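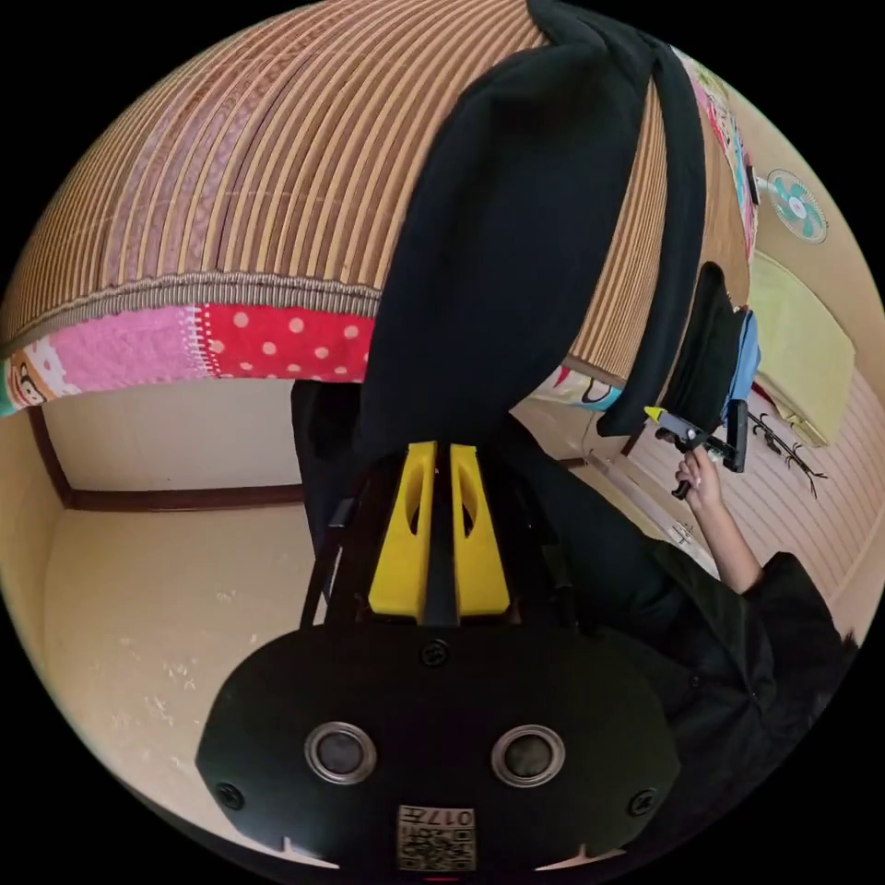

Nanadel Bedroom Textiles
README, release 2

Summary

Nanadel is a catalog of bedroom textiles and the household tasks done with them: airing mats, changing bed covers, folding clothing, putting things back where they were. It covers furnished bedrooms only. Kitchens and bathrooms are in Borkar, which has its own README and uses a different numbering scheme.

Contents

863 item records
270 task records
2,440 label lines, one material or pattern term per line

Item records are stored in items.csv and task records in tasks.csv. Labels are in labels.csv and join to items on item_id. All three files are UTF-8, comma separated, with a header row. Empty cells mean "not recorded". A zero is a real value.

Item classes

mat: slatted or woven sleeping mats. Rattan and bamboo share the value rattan_bamboo unless the maker's tag states the material.
cover: quilts, sheets, patchwork borders. A patchwork piece is one item. Each fabric panel gets its own label line (polka_dot, speckled, cartoon_print).
binding: strips and fringed trims sewn to a mat edge. Recorded under the parent mat.
clothing: garments lying on or hung near the bed. Dark garments with no visible closure are labeled cloth_dark, with no garment type.
fixture: ceiling lights, moldings, window frames. Used for room context only. 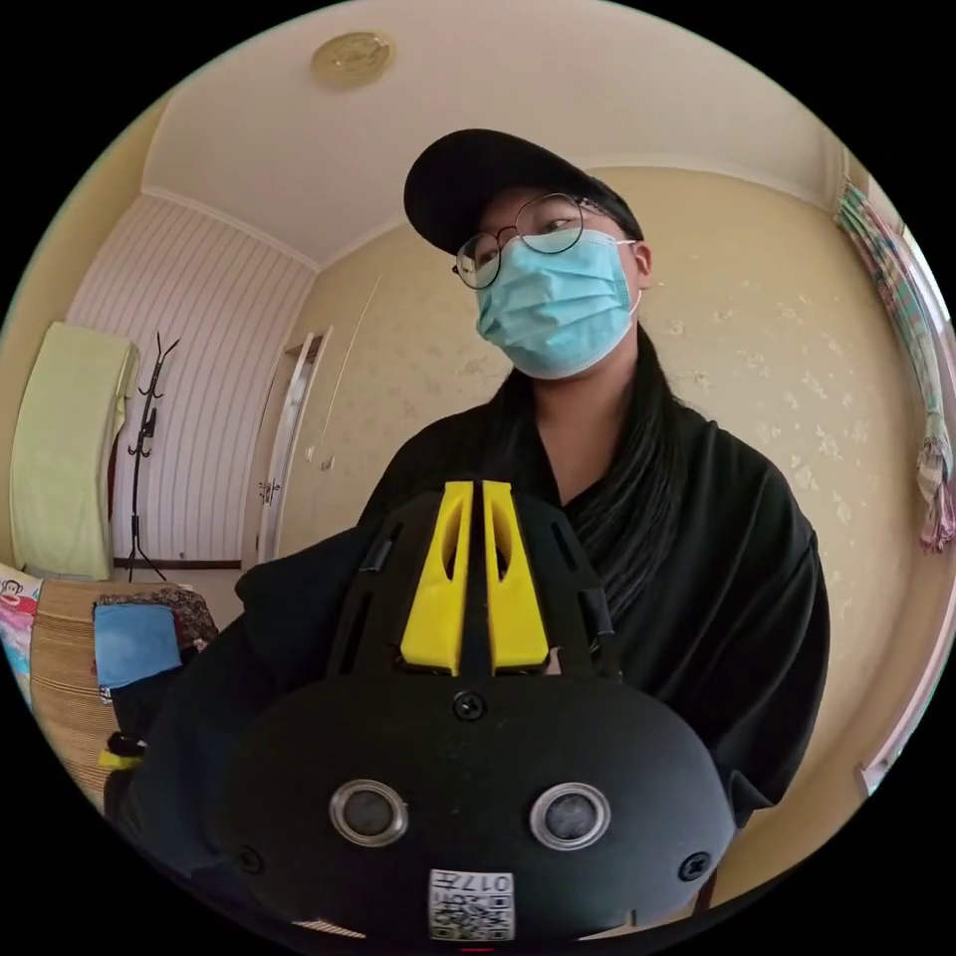 Vol. 2, No. 4

Changes since release 1

The class bedding was split into mat and cover. Old identifiers are kept in the column legacy_id. Color terms were reduced to a list of 40. "Tan", "brown" and "pale pink" remain separate terms, and a banded mat may carry all three. Room context now includes ceiling finish and the shape of the light fixture. Worn items (caps, glasses, masks, tops) are out of scope and have no item record.

Room records

Each room has one line in rooms.csv: wall color, ceiling color, window type, position of the bed. Wall color is taken in daylight. Rooms with strong window glare are flagged glare=1, and the view outside is left blank.

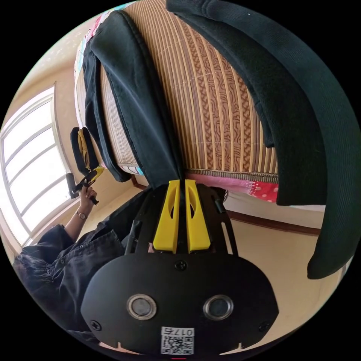

Woven mat with fringed trim, window at left.

Known issues

Marbled slat patterns are labeled inconsistently in the Wijaya subset, where wavy and marbled were used for the same finish. Treat them as equal when filtering. Bed size is missing wherever a mat hides the edge of the platform. Task records from April have start times but no end times.

Use

Load with the Okus reader, version 3 or later. Earlier versions drop legacy_id without a warning.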